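Gudstead rice and bowl set: read me first

Hello! I'm Marwa Tawfik and I look after this little collection. It started life as a page of my own kitchen notes and has slowly turned into something other people download, so I thought I'd better write down what's in it and what I was thinking when I put it together.

The subject is dry rice and the things you keep it in or tip it into before cooking. That's the whole of it. There's a bowl, there's a measuring cup, there's rice, and there's a plain white table to put them on. If you want saucepans and steam you'll need the Mansour set, which Hazem Zaki keeps (he is very generous with it, just write and ask).

What's in the folder

There are 400 stills, sorted into two folders called "bowl" and "cup and bowl". Each still has a line in notes.txt saying what's on the table. I wrote 100 of those lines myself over one long rainy weekend in May and Nataša Georgiou did the rest, so if you notice the style getting tidier partway down, that's her. She also caught me spelling "colander" three different ways in the Clistel notes, which I've never lived down.

The bowl is stainless steel, wide and deep, with a rolled rim and a brushed outside. I'm terribly fond of this shape. You can get both hands in it to rinse rice, and the rim gives you something to hold when you pour the cloudy water off.
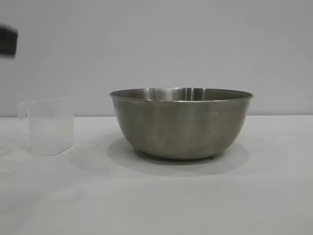
How much bigger than the dry rice should a rinsing bowl be?

I'd go for at least four times the volume, which leaves enough room for the water and for your hand to swirl it all without grains slopping over the side.

Words I've used in the notes

"Bowl" is always the steel mixing bowl. "Cup" is always the measuring cup, even in the lines where Nataša wanted "jug" (we argued, I won). "Rice" means uncooked white rice, and you won't find any other kind here. "Table" is the white surface. I haven't bothered with words for the wall.

I did try writing down how full the cup was as a fraction, then gave it up for plain words: "low", "half", "full". Tsehay Weldu tested the fractions on her students and no two of them agreed, and it's a tapered cup anyway, so a third of the way up isn't a third of the rice. Plain words have been much less bother! "Low" covers anything clearly under the middle.

Things to watch out for

Steel is a nuisance to describe. It picks up light and dark streaks from whatever's near it, so two stills of the same bowl can look like two different bowls. I'd lean on the shape and the rim before the colour.

The cup is see-through but slightly frosted, and pale grains behind frosted plastic on a white table are not the easiest thing to spot. Squint a bit, or turn your screen up.

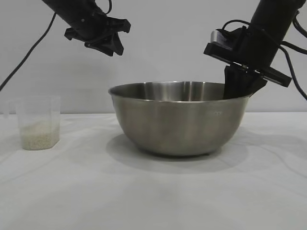 There are 67 lines in notes.txt with a question mark at the end, and those are the ones where Nataša and I couldn't settle on "low" or "half". I've left them in. Magdy Morsy at Tretbridge takes them out before he does anything else, which is fair enough, but I'd rather you made up your own mind.

What I'd use it for

Practising short descriptions, mostly, or checking whether your own words for kitchen things hold up when someone else reads them. I wouldn't use it to work out quantities for cooking. No weights are recorded anywhere, and "half" in my notes won't get your supper right.

Changes

Version 2, Nov 27, 2024: renamed both folders, fixed the muddled line endings that made notes.txt look like one enormous sentence on some machines, and took out a few lines that had been pasted in twice.

If you find a mistake, please send me the line number along with whatever you think it ought to say. I answer in the evenings, usually after the washing up.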